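How to set up a snack shelf that stays tidy

Thu 30 August
by Mwanahawa Nyanda

Quick one today, I have 2 units to restock before lunch. People keep asking how I do the snack shelves in the Drerkis break room, so here's the method. Takes me 25 minutes if nobody talks to me.

What you need

Open shelving, the metal kind. Damp cloth, dry cloth. A marker. A box for the stuff you're pulling. That's it, skip the fancy bins.

Step 1. Empty it. All of it. Yes the back too. Wipe each shelf, then dry it. Crumbs get into the corners of metal shelving and stay there for ever.

Step 2. Check dates. Anything past goes in the box. Anything with a month or less left, write the date big on the front with the marker and set it aside, it goes back in first position. I skipped this in May and ended up throwing out a whole case of rice cakes. Never again.

Step 3. Sort by shape before you sort by anything else. Bags with bags, boxes with boxes. Mixed rows slump. A bag leaning on a box will push it sideways every time someone grabs one.

Step 4. Bags go on one side, standing up. Shake the contents down to the bottom first, then pinch the bottom corners so it sits flat. Start at the back and work forward. I stagger mine a little, each one half a step over from the one behind, so you can see there's more than one flavor without digging. Granola is good for this, the bags are stiff enough to stand alone. Chips, not so much. Chips go in a basket.
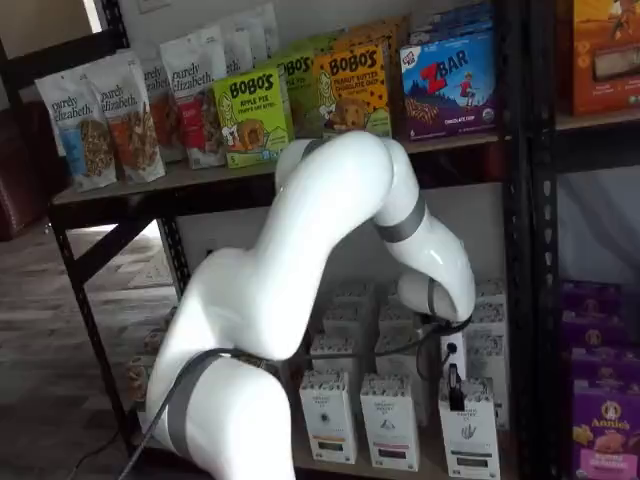

Step 5. Boxes next, beside the bags. Front panel facing out so the flavor name can be read from standing height. Same flavor goes front to back, different flavor goes side by side. So a second apple pie goes behind the first apple pie, and peanut butter chocolate chip gets it's own spot next door. If you stack flavors behind each other people only ever eat the front one and then tell you you're out.

Step 6. Tall cartons at the very back. They poke up over the shorter boxes and you can still see what they are.

Step 7. Leave a gap above everything. A hand's height, more if you can. Tight shelves look great for one morning, then somebody pulls a bag out and takes three others down with it.

Keeping it up

New stock goes behind old stock. Pull forward, fill from the back. Takes a minute a day. The Titeck floor does theirs once a week and it looks like it.

Don't leave half empty boxes in the front row. Combine them or tip the last few bars into a bowl on the counter, they'll be gone by 3.

Heavy things (jars, drinks, big nut tubs) on the bottom shelf. Light things up top.

And label the shelf edge only after a couple weeks, when you know what people really eat. I labeled ours on day one and had to peel off evrything.

Will do the drinks fridge next time, Jabłońska Street office has a good setup I want to copy.

Contact | © Tetum Office Pantry Notes | Back to top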